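Speaker notes: Folding and storing long narrow textiles
Rastville session, June. Slot is 30 minutes, talk runs to slide 11.

Slide 1. Title. Give name and the Zornau storage project. Skip the biography.

Slide 2. Scope. Ties, sashes, scarf strips, binding, anything much longer than it is wide. Sheets and garments are out of scope. State this early or the questions will go to fitted sheets.

Slide 3. The problem. A basket of mixed cloth keeps its volume but loses its order. Narrow pieces work down between the wider ones and take a crease wherever they turn. Retrieval means lifting the whole heap. Point to the white basket of patterned fabric, then to the single strip laid out across the marble surface. One piece out, flat, across the surface.

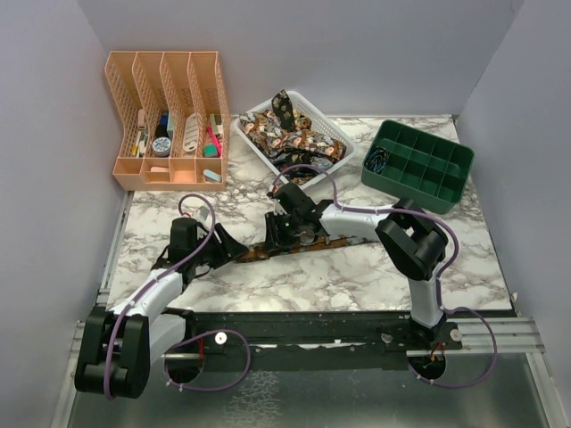
Ebere Oyewole asked at the Zornau run-through whether rolling would not be simpler, given that a roll has no fold line at all. Answer: yes for silk and for anything lined. For thin unlined cotton a roll loosens in the basket and has to be redone. Offer both methods and move on.

Slide 4. Surface. Smooth, hard, clear for the full length of the piece. A textured cloth underneath drags on the strip and skews it. Small items stay in a divided organizer at the far side — slots for tall things, front trays for the rest.

Slide 5. Sequence.
Lay the strip face down.
Square the ends by hand.
Fold end to end, once.
Fold again to the width of the container.
Place on edge, fold upward.

Slide 6. Test figures. The Shen trial covered 800 folds on 50 strips. Creases were scored after storage by Tianyou Jia. Strips stored on edge scored better than strips stored flat in a stack. Do not read out the table; it is in the handout.

Slide 7. Working length. Pause here. A long strip needs holding at two points, or the free end twists while the other is being squared. Diagonal placement gains length on a short table. 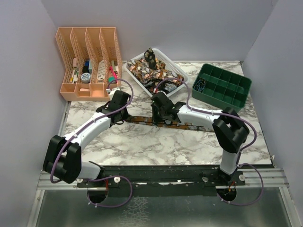
Fig. 2. Dark brown patterned strip laid diagonally across the tabletop.

Slide 8. Containers. Rigid sides hold an edge-on row upright. Perforated sides let air through. Depth should match the folded width, with a finger's clearance.

Slides 9 and 10. Labeling, then the Prisuseo divider layout. Cut both if time is short.

Slide 11. Contacts. Haoran Fan has the handout files. Questions until the chair stops them.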